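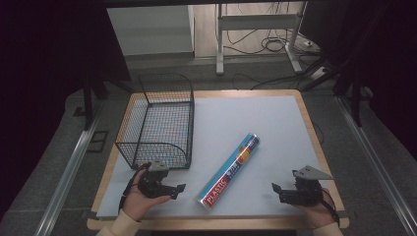
Speaker notes: A basket for every table
Zulkifli Saragih
Monday, November 6, 2023, Fairweather room, slot of 50 minutes with questions

Opening (slow, wait for the door to close)

Good afternoon, and thank you for coming after lunch. My name is Zulkifli Saragih and I work in household storage at Jundodum, in Rendville. English is my third language, so if I say something strange, please raise a hand and I will say it again in a different way.

My subject today is small. I want to talk about what happens between the shopping bag and the shelf. Most books about tidying begin with the closet. I would like to begin with the table, and with the few things that are lying on it at this moment in your own home.

Ask the room: what is on your kitchen table now? Take answers from 2 people, then continue. If they are shy, give my own answer: keys, one onion, a roll of plastic bags, a letter from the bank.

Part one. The open basket

I am a great believer in the black wire-mesh basket with a low front. I have tried closed boxes, and I have tried cloth baskets, which look very nice in December and very tired by spring. With wire you see from your chair what is inside. You do not need a label, and you do not forget the lemon at the bottom.

The curve at the front is important. A basket with four equal walls asks you to lift your hand over the wall each time. When the front is low, the hand goes straight in. It is a small difference, but people put things back more often when the way is short. In the Ratell apartments, where my colleague Lorraine Te Moana worked with the families, this was the first change she proposed, before any shelf was bought.

(Lorraine is in the second row. Ask her to stand up if she wants. She may not want.)

Where does the basket stand? I put it on the left, near the back edge of the table, with the high side away from me. If you write with your left hand, please try it on the right. The middle of the table stays free for work.

Part two. Long things

Now we come to the difficult family, the long things. A roll of plastic wrap is longer than we remember. We buy it, we lay it across the table, and it stays there across the table, a little diagonal, for a week. It rolls when the table is touched. It is too long for the drawer of spoons and too light for the bottom shelf.

My advice is to decide the direction first. Either your long things lie down or they stand up. Please do not mix. If they lie down, they need a basket at least as wide as the roll. Measure the roll with its end caps, I have made this mistake. If they stand up, the basket must be deep enough that they do not fall over the low front, and you place them against the taller back wall.

A colored package is a help here. When one side of it is light blue and the other red, you can turn the same color to the front each time, and the eye finds it quickly. I know that some people prefer to remove all packaging and use white containers. I respect this, but in my own kitchen I could not find anything for a month.

Drink of water. Check the clock, I should be near the middle.

Part three. Tall cans and drinks

Tall cans are easier, because they want to stand. The problem is that we put them in a row, one behind the other, and the last one is never drunk.

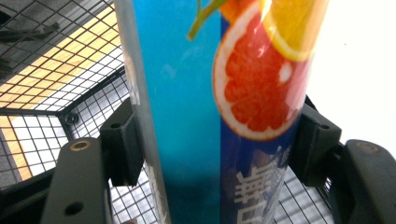
With fruit drinks I go by the picture and not by the words. In my building we read several languages, and a label with Chinese characters is clear for my neighbor and not for me. But half a grapefruit on a blue background is clear for everybody, also for the child who is helping. So the rule is that the fruit looks at you. Turn the can until you see the fruit, then let it go.

Hold a can by its sides, in the middle. Children like to take it by the top rim, and then it swings and knocks down the others. Show them once and they will do it better than the adults.

For a basket on the table I recommend no more than 2 cans at one time. The rest can live in the cupboard. Heavy things go in first and against the back, light things after.

Part four. Exercise, 7 minutes

Each table has a basket and a mixed bag. Empty the bag, look for one minute without touching, then fill the basket. No talking in the first minute. After that, talk as much as you like.

Walk around the room. Do not correct anybody. Write down where the long things went.

Then change places with the next table and try to find one object in their basket. If you must move other objects to reach it, tell them kindly.

Questions

Probable question: does wire scratch the table? It can. Put felt under the corners.

Probable question: what about very small things, batteries, rubber bands? They fall through. Use a cup inside the basket.

Leave the handouts by the door. Baskets go back to Lorraine.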